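The small tomato gets its summer

2020-06-22

Everyone is growing something this year. Seed orders at Rallow were gone by the end of January, and the second batch didnt last either. Tomatoes, mostly. Small ones – the kind you eat standing up.

Tiziana De Luca has 11 varieties on a slope outside Kurnus. She started with 6. "I wanted color," she says. "Red is fine. But put an orange one next to a yellow one and people stop talking and reach over."

Her method, such as it is. Sow late. Water deep, then leave them alone. Pinch out the side shoots, or don't – she forgets half the time. Feed every other week. No fridge, ever. Cold kills the smell first, then the rest.

Over 200 plants went in this spring. The Galli does best on her soil, sweet and thin skinned, splits if you look at it wrong. The Podard is slower, tougher, a little sour. Good with salt. She'd keep the Podard if she had to pick, then changes her mind twice on the walk back to the house.

Picking is the slow part. Every plant, every other morning, and you cant rush the yellow ones becuase ripe and nearly ripe look the same until you bite. So she bites. Lunch is usually taken care of by ten.

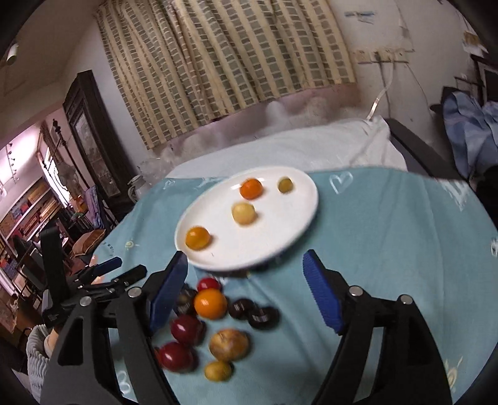

Seed saving starts in August. She squeezes the best ones into a jar, adds water, leaves it on the sill for a few days, rinses, dries the seeds on a saucer. Last year she gave away 100 packets. This year there's already a list.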